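3. Data Collection

3.1 Sites and rooms

All examples used in this paper were gathered at the Vikbridge site between June and the close of collection on January 25, 2022. The site is a single hall divided by low walls into small rooms, each open at the top so that the hall lighting serves all of them. Furniture is moved between rooms on a fixed rota, and a room is never returned to an earlier layout once it has been changed. The intention was to give the policy a large number of slightly different homes, in place of one home seen many times.

The rooms do not correspond strictly to rooms in a real dwelling. A sofa may stand beside kitchen fittings, and a desk may be placed against a wall that carries bathroom fittings. We considered early on whether such mixtures would harm the learned behaviour. In trials with the Montoya baseline, a model trained on orderly rooms alone was less steady when placed in a crowded one, and the mixed layouts were therefore kept.

3.2 Tasks

Each session is built on a task card drawn up by Bożena Pietrzak and Shabani Athumani. The card names the goal in one sentence, gives the starting place of the robot and lists the objects that may be touched. It does not prescribe the order of the steps. Operators were asked to work at the pace at which they would tidy their own home, and to stop only if contact with a person or a wall seemed likely.

The final set contains 77 task cards. Garment handling makes up the largest group, followed by carrying, opening and closing, and placing items on shelves. Cards that needed running water or heat were left out at the planning stage. A card was withdrawn if two operators in succession reported that its wording could be read in more than one way; the withdrawn cards, with the operators' remarks, are listed in Appendix B.

3.3 Recording

Every session is recorded from the head of the robot, together with joint positions, gripper state and the commands sent by the operator. The streams are joined by the Ikach logger, which writes one file per attempt. Attempts are kept whether or not the task was completed. The outcome is entered by the operator at the end of the attempt and checked later by a second reader who sees only the recording.

We did not clear the rooms of people. Earlier collections, including our own Grumell set, were made in rooms where only the robot moved, and the resulting models treated any person in view as a fixed part of the furniture. For the present set, staff continued with their ordinary duties while sessions were under way, and could be seated, standing or walking through. They were told to keep clear of the arms and otherwise to take no notice of the recording. All of them gave written consent.

Cables and stands were treated in the same manner. Where they could be moved out of the working area without delay they were moved; where they could not, the session went ahead and the file was given the label "floor not clear". The label was set by the second reader – operators proved too used to the rooms to apply it evenly.

3.4 Selection and checking

The collection produced 3,000 attempts. From these, Radosław Górecki removed files in which a stream was missing or the clocks had drifted apart by more than the permitted limit. A further 105 attempts were set aside for testing and were not seen by any model during training. The test attempts were drawn by room layout, so that no layout appears on both sides of the division.

Checking was done in 2 passes. In the first, the reader confirmed that the recording matched the task card. In the second, the reader marked the start and end of each contact between gripper and object. Disagreements between readers over the end of a contact were common with soft goods, where a sleeve or hem may slip from the fingers by degrees. We adopted the rule that contact ends when the object no longer moves with the hand.

Figure 3 shows a room as recorded from the head of the robot, with a clothing rack at the left and both of the robot's arms in view. Two people are present, one at the desk and one standing close by on the right with a tripod stand, and there are cables across the floor.

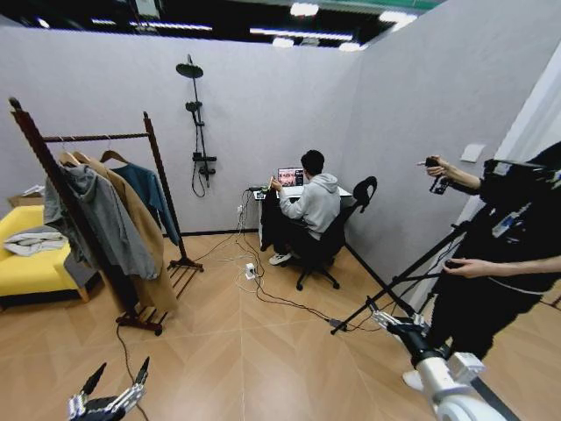
Figure 3. View from the robot's head in a mixed-layout room.

Konrad Pawłowska, in a written comment on an earlier draft, objected that a set gathered in this way teaches the model as much about the habits of one hall as about homes, and that the presence of staff cannot stand in for the presence of a family. People who work beside a robot every day, the comment continued, give it room without thinking, and a model may come to rely on being given room. It was further suggested that the share of attempts with people nearby should be reported separately for each task group.

We accept the second point in full, and Table 4 now gives the figures by group. On the first, we agree that the staff at Vikbridge are not typical of people at home. The test division by layout does nothing to measure this, as the same staff appear in training and test files alike. Mieczysław Domański has proposed a small companion set made with visitors who have had no earlier contact with the robot, and the consent forms for that work are in preparation.

3.5 Known gaps

The set holds few attempts in poor light, the hall lamps having been left on throughout. Left-handed grasps are under-represented in the carrying group – a result of the starting places given on the cards – and the weighting described in Section 4.2 corrects for this only in part. Sound was not recorded.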